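Liteo Hand-Held Gripper: Safe Use and Care

Print this page | E-mail this page
Reading time: 2 minutes

The Liteo is a hand-held gripper for recording manual tasks that will later be run on a robot arm. It ships with one pair of black rubber finger pads, a charging cable and the Pullton handling guide. Part no. 273.

Keep bare fingers out of the jaw whenever the power is on. Do not grip glass, blades or anything over 155 degrees F. Check the pads before each shift and replace them as a pair when the ribs wear smooth. 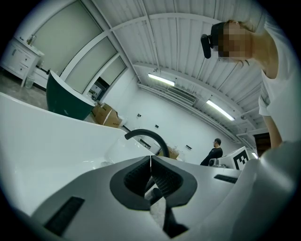 Markers must stay flat, clean and uncovered. A creased marker is scrapped, not taped. Operators wearing a head camera should take a break after roughly 100 recordings, and anyone who may be recorded has to be told first. Blur faces before files leave the site.

In showrooms and bathrooms, wipe up standing water before you start and keep the housing away from running faucets. The gripper is not sealed. Do not rest it on the rim of a tub.

Spare pads are sold under the Drolora name. Fabbri pads do not fit.

Contact | Copyright Pullton | Back to top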